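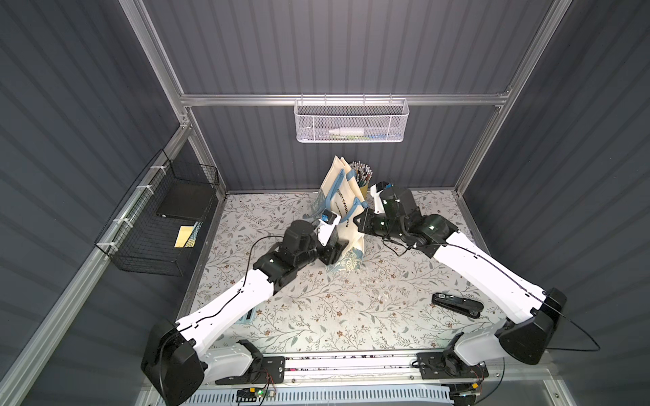
Two arms working around a canvas tote bag, with the left gripper holding one of the handles.

Norkine 9
Two-arm planning and control for tabletop cells

Norkine plans both arms as one system. Give it a grasp for each hand and it returns a single timed path for the pair, with elbows, wrists and grippers checked against each other the whole way. If one arm has to slow down, the other slows with it, so a bag held between two grippers doesn't get yanked sideways.

Soft things are where we've had the most fun with this release! Canvas folds, handles flop over, and the shape you planned for is gone a second later. The new Clelmont perception module refits the outline of the object from the wrist cameras at up to 60 updates a second and passes it straight to the planner. You can watch both in the viewer – planned path in one color, live path in another – and scrub back through a run when a grasp slips.

Walls, rails and hanging baskets go in as plain boxes or meshes. Draw them once, save the cell, and every later plan keeps clear of them.

What's included
Norkine planner and controller
Clelmont perception module
Viewer with run playback
Python and C++ interfaces
16 sample tasks, including bag opening, handle hand-off and desk tidying

Requirements
Linux, 64-bit
16 GB memory
520 MB disk space, more if you keep recordings
Two arms with joint position control

Orkley builds and supports Norkine. Cells set up with the older Mac Suibhne calibration tool load without changes, though you'll want to redo the wrist camera step before running Clelmont.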